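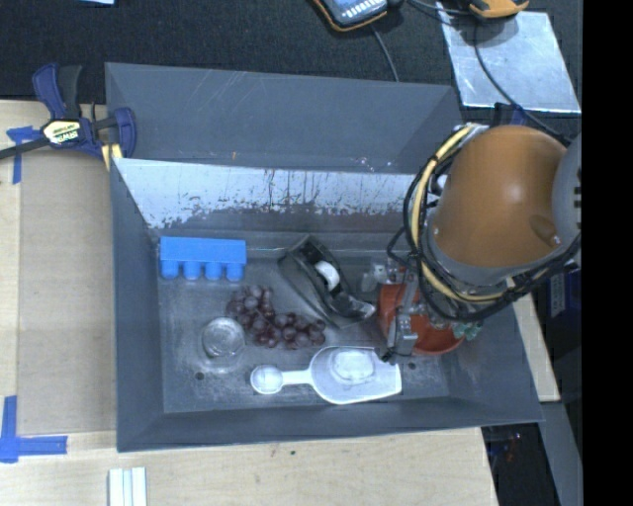
Drutby Green: news for residents

The second phase of homes at Drutby Green is now fully occupied. The last keys were handed over in the spring, which brings the number of households on the site to 74. New residents should have a welcome folder with the heating manual, the bin collection dates and a map of the shared paths. If yours is missing, ask at the site office on Lonis Street and we will print another one.

Work on phase three starts after the ground survey is complete. It covers the strip of land between the pond and the old Preleo warehouse, where permission was granted in February for a row of townhouses and a small block of apartments. Trucks will use the east entrance only. The footpath beside the warehouse will close while the drains go in, and walkers can get to the bus stop by way of Dramani Lane.

Several people have asked about parking. Each house has one space, and there are six visitor spaces near the pond. Visitor spaces are for stays of up to 3 days. Please don't leave trailers or moving containers there without checking with the office first. The turning circle at the end of Dramani Lane has to stay clear at all times for fire trucks.

The shared garden has two raised beds without a household assigned to them. They get full sun until mid-afternoon and are close to the water tap. Anyone can apply, including residents who already share a bed with a neighbor. Tools are in the green shed, and the code is the same as last year.

The common house can be booked for birthdays, classes and meetings. The kitchen is included in the booking, but the upstairs room is still being painted and can't be used yet. Bookings are made on the sheet inside the front door or by calling the office. Music should be off by ten at night, and chairs go back in the closet.

Comments on the planting plan for phase three are due at the office by 1 June 2023. Copies of the plan are on the board in the common house, next to the mailboxes.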